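Contents | Previous chapter | Next chapter | Glossary | Index

Chapter 4
Daylight in the Home

When I was learning the trade, my first teacher, Ulises Ñahui, used to make us sit in a room for a whole morning before he would let us draw a single line of it. We were allowed a notebook and a flask of tea and nothing else. By eleven I had usually written down a great deal about the draught under the door and very little about the light, and he would look over my shoulder and sigh (kindly, I should say – he was the kindest man) and tell me to stay for the afternoon as well.

I have come round to his way of thinking. Daylight is the one building material that arrives every morning free of charge, and yet it is the one most of us learn about last, after bricks and timber and pipes, when the walls are already up and the window openings have been decided by somebody else. In this chapter we shall try to put that right, and we shall begin in the kitchen, where people chop and read labels and do homework at all hours of the day. 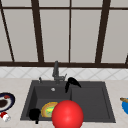
Why does a window placed higher in a wall send daylight deeper into a room?
Light from the upper part of the sky comes down at a slope, so the higher the head of the window, the further back that slope meets the floor. Raising the head usually does more for the back of a room than lowering the sill.

Keep that slope in your mind, for we shall lean on it again and again. If you have a long ruler handy, stand at the back of any room at home, close one eye, and line the ruler up with the top of the window. Whatever sky you can see beneath that line is the sky which is lighting you. If you can see none at all, you are living on light that has bounced off the ceiling, the walls or the house across the road, and a coat of pale paint may do you more good than a new lamp.

We measure the result in lux. A plain working figure for this book is 200 lux on a kitchen worktop for general tasks, and when my colleague Dela Ametepe and I took our meters round her own kitchen one overcast noon in March, we read 194 beside the sink and a rather gloomy 52 by the larder door. She had always said the larder end was cold. It was no colder than the rest, as her thermometer showed, and I think a good many rooms get called cold when they are only dim.
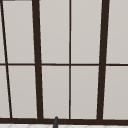 What do glazing bars do to the amount of daylight that a window lets in?
They reduce it, as any part of the opening taken up by solid bar passes no light. Deep bars also shade the glass beside them when the light comes in from the side, so slim, bevelled sections lose less than thick, square ones.

None of this means that bars are a mistake. They hold the glass, they can stiffen a wide opening, and plenty of us are simply fond of them. What matters is that you measure the clear glass and leave the frame out of your sums, a habit that takes a week to learn and will save you many red faces later on.

Before you go on to Section 4.1, choose one room and visit it at three different times on the same day. Note where you would happily sit to sew on a button, and where you would want to get up and put the lamp on. Bring your notes with you, tea stains and all, as we shall use them for the first sketch plan.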